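Subject: Re: [simine-bakers] Starter sluggish after switching flour
Date: 9 Jul 2020

> I moved my rye starter over to the Tramine whole grain in April and it
> has never been the same. It used to double before lunch, now it
> barely domes by supper. Smell is fine, a bit like apples. I feed it
> once a day, equal weights of everything. Should I go back to the old
> flour or give it more time? Also, has anyone tried the Zedance
> dark rye? The bag says "coarse" but doesn't say how coarse.

Oh, don't give up on the Tramine yet! I had the very same slump with it and now it's my favorite flour for rye, by a mile.

First thing: it drinks far more water than the old one did. At equal weights mine was so stiff the spoon stood up in it, and a stiff rye paste can be full of life and still hardly move. Look at the inside before you judge it. Drag a spoon through the middle and if you see lots of little holes and it sounds kind of fizzy, your starter is doing great, it just can't lift that weight. I went to 150 grams of water for every 100 of flour and the next batch climbed right up the jar.

Second, the apple smell. I'd be happy with that! If it goes toward nail polish, feed twice a day for 2 or 3 days and it should come around. Rye eats fast in July and once a day may be too little in a warm kitchen anyway.

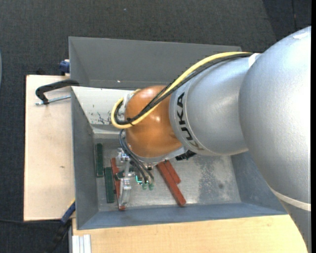 The other thing I changed was how much old starter I keep. I used to hold back half the jar (couldn't bear to toss it) and so every feeding started out sour and tired. Now I keep a spoonful and the rest goes into crackers, with caraway and a lot of salt, rolled as thin as I can get them. Those are so good that I sometimes feed extra just to have discard.

On the Zedance – yes, tried it, and it's coarse like cornmeal, with some bigger bits. I wouldn't feed a starter with it. But scald it! Pour boiling water over it the night before, cover the bowl with a plate, and by morning it's sweet and dark and sticky. I put that in the Dambrauskienė loaf, the one with the long rise that's in the list archive, in place of the plain soaker. Best rye I've made so far. It keeps up to 7 days wrapped in a towel and I like it most on day three with cold butter.

A warning on that loaf, the archive copy has the salt wrong. It says 53 grams and that's for the double batch, while the flour above it is for a single. I found out the hard way and so did the ducks.

Try the wetter feeding for a few days and write back, will you? I'd love to know what it does in your kitchen. And if you still have some of the old flour, run a second little jar next to it with that – same water, same spot on the counter – and then you'll know for sure whether it's the flour.

Happy baking!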